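Marker sheet on a black bench: leave it loose or bond it down?
Clavgate Boards > Benches, Surfaces and Fixtures 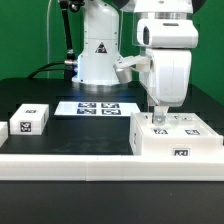
4 min read · 5 replies

y_amrani
13 September 2020

Looking for opinions on the printed parts of this layout before I commit to adhesive. The reference sheet is the one with four markers in a two-by-two grid, left of center. The two white blocks sit to the left of it. The fully visible one has a marker on the top face and another on the front face, so the block can be located whichever of the two the detector gets.

The sheet is 160 g matte stock from the office laser printer. At the moment it is held by its own weight. I check the sheet position against a pencil datum on the table every morning, and the largest offset I have logged is 2 mm. That is more than I would like, given that block positions are reported relative to the sheet.

Options I am considering:

1. Spray mount the paper straight onto the tabletop.
2. Bond the print to a rigid panel and screw the panel down.
3. Leave it as it is and re-measure more often.

The tabletop is black and stays black. 

Youssra Amrani

flatbed_tom

Option 2. Paper on a bench moves with humidity as well as with sleeves. I ran a letter-size sheet loose for a winter and the corners lifted every time the heating came on. A lifted corner changes the apparent shape of the marker before it changes the position, so the log may show nothing while the pose estimate gets worse.

I use Skandier panel offcuts, 5 mm thick, with the print applied by roller from one short edge. Sand the panel lightly first. Countersink the screws outside the printed area and paint the heads.

ramadan_r

I disagree with the panel. It raises the print above the table by the thickness of the panel, and then the sheet plane and the plane the blocks stand on are different. You can enter the offset, but somebody will replace the panel with a different one and not update the number. I have seen this happen on my own bench, and I was the somebody.

Bond the paper directly. Repositionable spray on the back, wait for it to go tacky, lay it down from the middle outward. If it has to come up, it comes up, and you print another one.

Separate point: how wide is the white margin around each marker? The square borders are dark and the bench is black. On the sheet itself that is fine, as there is paper between the border and the table. On the blocks I would want to know how close the border runs to the edge of the face. If the white runs out there, the border merges with the tabletop behind it at low angles and you lose the outline.

Reda Ramadan

y_amrani

Reda – fair question. The block labels are cut so that one cell width of white remains on each side, and the block itself is white, so in practice the margin continues to the edge of the face. I have had no dropouts on the top marker. The front marker drops when the block is turned well away from the camera, which is expected.

On the panel offset: the panel height would be in the config file with everything else. I take the point about people.

flatbed_tom

The offset is one number. Write it on the panel in paint pen. I do not accept that a documented constant is a bigger risk than glued paper, which will wrinkle the first time anyone wipes the bench with a wet cloth.

Also consider what "repositionable" means after a few months. Mine came up in strips, and I spent an afternoon with solvent and a plastic scraper getting the residue off a painted top. The paint did not survive it.

ramadan_r

Then seal it. Matte film over the top, carried past the edge of the paper onto the table, and the cloth never reaches the print. I use the Flullgate matte film. Avoid anything sold as satin. Satin is gloss with a smaller highlight, and a highlight across a black cell reads as white.

Residue depends on the tabletop. Youssra, what is the finish?

samir_bench

Samir here, mostly reading. Has anyone checked the colored light? There is a blue glow on the table toward the back and a green backdrop behind everything. I had a green cloth behind a white fixture in June and the side faces of the fixture picked up enough green to shift the threshold. It was a small effect, but the far edge of the sheet was noisier than the near edge until I moved the cloth back.

y_amrani

Samir – detection runs on the grayscale image, so a tint matters only if it changes the brightness. I measured a white card at the near and far edges of the sheet and the difference was 2 percent. I am leaving the backdrop where it is.

Reda – the finish is a powder coat with a fine texture. I tried a scrap of matte film on a corner and it bridges the texture slightly, but the edge holds.

Decision for now: direct bond, film on top, film overlapping the table on all sides. I printed the replacement sheet this morning at 100 percent scale with fit-to-page off and checked the marker side with calipers. It is 37 mm in both directions. The old sheet was slightly short along the feed direction, so anyone using a laser printer should measure both axes and enter the real values.

Tom, if it wrinkles I will order the panel.

flatbed_tom

Noted. Let the toner rest overnight before the film goes on, and put a second copy of the same print in a drawer, flat. If you do go to a panel later, the Skandier offcuts are sold by weight and the thin ones go quickly.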